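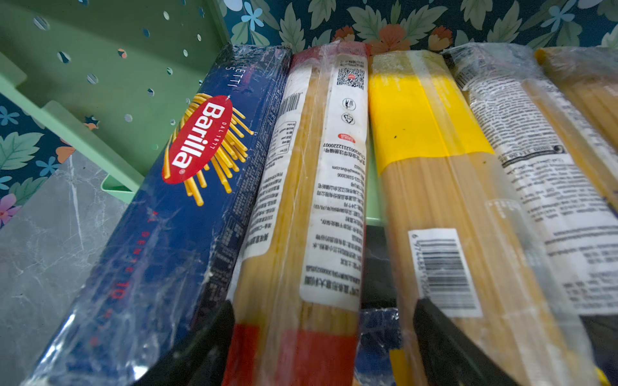 Figure 3. Wrist view from the pantry task: dry spaghetti in one cardboard box and several clear bags, with the two gripper fingers at the bottom.

4.2 Picking one package out of a row

Putting groceries away sounds like the sort of chore a machine ought to have learned by now, and we will admit that we went into this part of the study feeling rather hopeful. The row in Figure 3 is a good picture of what cooled us down a little. Every package holds the same food, and yet to a gripper they are quite different things. The Barilla box has flat sides and firm edges (even with the loose film around it), so the planner can treat it much like any other block. The bags are another story. Their plastic wrinkles and throws back white highlights, and the labels differ so much from one bag to the next that a model trained on one will happily overlook its neighbor.

We ran 291 trials with the Skanetti planner, 118 of them on boxes and the rest on bags. Most of the failures came while a finger was working its way down between two bags, where the gap is narrow and dark and the depth reading tends to wander. Gumaro Olvera, who set up the shelf trials in February, suggested slowing the last part of the approach to 50 percent of normal speed, and this helped more than any change we made to the vision side. We would still not leave the system alone with a full pantry, but boxes, at least, it now handles well enough to be useful.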